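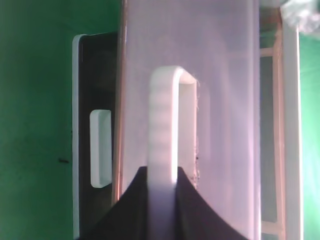

Home-built arm, session 4 notes — grippers and grip force
Shared workshop, Irnham. Tue 29 April
Notes by Kamran Mengal, corrections welcome

Carry over from session 3: everyone should have the shoulder and elbow moving from the laptop. If yours still drifts when you let go of the key, check the belt before you touch the code.

1. Fingers
Two fingers, one servo, gears in the palm. Print flat, outside face down. 30 percent infill is plenty. Groups with the older Zotska palm need the long screws, short ones strip the holes.
Rubber pads go on last. Glue, clamp, leave overnight. Do not run the servo with the glue soft (two groups last term, two new palms).

2. Where to grip
Handles are easier than walls. A thin wall bends, the arm thinks it has closed on something solid, then the bin slides out on the way up.
Straddle first, then close. Come in with the fingers open and the handle in the gap, stop, check both sides, close slow.
Off center = one finger touches early and pushes the bin away. Fix the approach, dont just add force.

3. Force
Servo value runs 0 to 929 on our boards. Start at 200, go up in steps of 10 until the part stays put when you tug it by hand. Write that number down. Then add one more step and stop there.
Higher is not safer — the servo heats up and you loose the pad.

4. Wrist camera
Bolt it before you calibrate. If it moves even a little, calibrate again.
Fingertips should show at the bottom of the view with the fingers open AND closed. Check both.
Tape the cable along the forearm, leave slack at the wrist joint. Full turn each way by hand, power off, before the first powered move.

5. Before you leave
Arm parked low, power off at the wall, laptop unplugged. Spare servos back in the Jaltard drawer.

For next time: bring your force number and your calibration file. Ionescu group goes first. We start on lifting — keep the test loads light.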